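Table Hands and Sorting Leads, Gakance (Dristport site)

Full and part time. Permanent after a trial period. Apply by the end of June.

Gakance hires out tableware. If you have been to a wedding, a school fete or a firm's summer do anywhere near Dristport and eaten crisps out of a bright plastic bowl, there is a fair chance it came from us and went back to us with a crisp still in it. We send out up to 3000 pieces on a busy weekend. They come home mixed, in crates, in no order known to science.

For years the job of putting them right was done by people standing at a bench, and it was advertised as "varied". It was varied in the sense that some bowls were green. We are now moving part of that work to robot arms, and we need people who can work beside them, set up their tables and tell us when they are being daft.

The work

Each arm has its own small table with a green cloth on it. You lay out bowls, cups and plates in mixed colours and sizes, the arm works on sorting and nesting them, and you keep an eye on how it gets on. Then you lay out another lot. The cloth needs pulling straight more often than you would believe, and the cables need stepping over every single time.

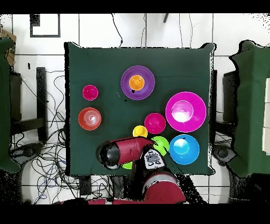 What you would be doing

- Laying out tables from the shift sheet, and sometimes ignoring the sheet and making a proper mess, which we also need.
- Watching the arm and pressing stop when you don't like the look of things. You will never be told off for pressing stop.
- Writing down what went wrong in plain words. "Dropped the yellow one" is a good note. "Suboptimal outcome" is not.
- Checking pieces for chips, scratches and marks before they go in the crates. This is still done by eye, and yours are better.
- Packing and labelling. The arms don't do crates yet, and we are not holding our breath.

What changes, and what doesn't

We would sooner you read this now than hear it in the canteen. The old bench sorter job is going. Everyone who held one has been offered one of the new posts at the same rate or better, and most have taken it. Two people preferred the van, and seem happier in it.

The new work is easier on the wrists and harder on the patience. At the bench you could get through a shift thinking about your holidays. Beside an arm you have to pay attention to something that moves slowly towards a bowl, and you have to keep paying attention after it has done so 100 times. Some people find this restful. Others have asked for the van.

There are no speed targets on the tables. We had them at the bench and they produced a great many fast mistakes. The arms are run on software from Hattar, who send somebody over each month to read your notes and look pained. Several changes to the way we work have come out of those notes, including stop buttons where people can reach them and a longer break in the afternoon.

A typical layout has a few pieces apart and a few stacked. Nests are where you earn your money: a small cup sitting in a bowl, and that bowl a little off centre over another, is obvious to anyone who has ever emptied a dishwasher. Part of your job is to make stacks like that, over and over, each a bit different from the last.
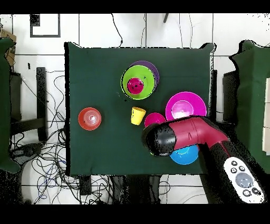 Who we want

You don't need a degree, and you don't need to have worked with robots. You do need to be able to tell magenta from purple under strip lights, and to care a bit which is which. We'd like to hear from people who have done kitchen, laundry, warehouse or nursery work, all of which are good practice for putting the same things in the same place repeatedly.

Sorting Leads should also have run a shift of 5 or more people somewhere, and be able to explain to a manager why the answer is no.

Pay and hours

Early shift starts at 6 am, late shift finishes at 10 pm, and we don't do nights. Rates are on the application form, next to the grade they belong to. Leads get an extra 300 a month. Safety training is paid and comes before you go anywhere near a moving arm. Boots supplied. Tea supplied. Bowls plentiful.

How to apply

Pick up a form at the Dristport gatehouse or ask for one through Siltell, who handle our recruitment and will not ring you at teatime. Tell us what you have done before and which shifts you can work. A covering letter is welcome if you enjoy writing them.

Shortlisted applicants will be asked in for an hour at a table, with the arm running and one of our present table hands beside you. Bring glasses if you wear them.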